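Brarex Ketham Tabletop Recording Station

The Ketham is our ready-to-run station for teams who want to gather their own demonstrations for a learning system and would like to get started this month, please, and not next September. You get the arm, the white tabletop, the pale wall panels, a fixed camera and the Nel recording software, all set up to work together before they leave our shop in Flullolstead.

We suggest beginning with a few everyday things – a water bottle and some cups in different colors and heights will keep a new operator happily busy for quite a while.
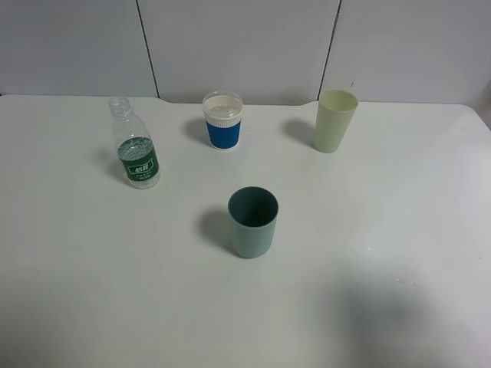

Recording a session

Set out your objects, start Nel, and guide the arm through the task at whatever pace feels comfortable. Each try is saved as its own episode, and you can toss a bad one with a single key. Most of our customers aim for 200 episodes per task, moving the cups a little between tries so the system doesn't learn just one layout.

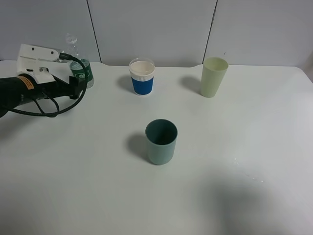

Kalevi Kuusisto, who built the first Ketham, likes to stop for 5 minutes after every 30 episodes, and we've all picked up the habit – tired hands make sloppy examples! Setup help is included for the first three months, so do write to Marijke Dekker with any question at all, large or small.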